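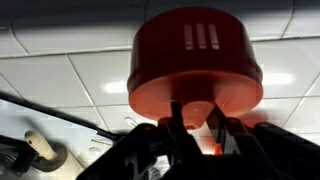 Red plastic with three narrow white marks on its curved side, seen from underneath.

I got to Kandgate Park before the gates opened on Saturday, which my family will tell you has never happened in July before, and I still wasn't first in line. A guy in a Rikis cap beat me to it. Fair enough, because we were all there for the same thing: the first public day of Garnton, the new wooden coaster at the back of the park where the old mini golf used to be.

So, the basics. Garnton has 2394 feet of track, one train, and a layout that stays low and twisty most of the way. If you're hoping for a giant first drop, this isn't your ride. The lift hill tops out at 100 feet and the drop bends left right away, so you get pulled sideways out of your seat before you've figured out where the bottom is. I screamed. My sister, two rows behind me, says I screamed a word she's not going to repeat in front of her kids.

The middle section was my favorite. You go through the trees beside the mill pond, duck under the footbridge (people on it were waving, I waved back like an idiot) and then hit a run of little hops that go on a lot longer than you'd guess from the parking lot. The last turn is a bit sleepy, if I'm being picky. The brakes are gentle, and my neck was grateful.

I grabbed a few minutes with Narayanan Shenoy, the park's operations manager, while he was unwrapping a breakfast burrito by the exit ramp. He told me they'd wanted a ride that parents and ten-year-olds could do together, and that the height limit was something they argued over for a long time before the track was even ordered. "We'd rather have people come off and get straight back in line," he said. I did it 3 times, so I guess I'm the target audience.

The design work came from Mudaliar, a small coaster firm, and their project lead Hema Marar was riding all morning with her hood up. She said the trains will loosen up as the summer goes on and the ride should feel quicker by fall. I'd like to come back and check that.

A few practical things. The line was posted at 50 minutes by eleven and had gotten longer by lunch, when a short stop had everybody standing around in the sun. It was running again before I'd finished my lemonade. There's shade for the second half of the line and none at all for the first half, so bring a hat. Single riders get their own entrance on the left, and it isn't marked very well. Loose bags go in the lockers across the path, which are free for the first hour.

The park says 2000 people got on before closing. Garnton is included with regular admission and will be open every day the park is open, starting an hour after the main gates. The little log flume next door is closed for now while they finish the new path, and there's no date for that yet. I asked twice.

Comments

Malathi Poojary
Went in the afternoon with my two boys and we waited forever but they loved it!! Back row is MUCH wilder than the front, try it if you go again.

Krešimir Yordanov
Does anyone know if the footbridge stays open while the ride is running? I can't do coasters anymore but I'd love to watch from up there.

Aishwarya Poduval
@Krešimir yes, it was open all day when I was there. Gets crowded though. I miss the mini golf.

Krešimir Yordanov
Thanks Aishwarya, that's good to know.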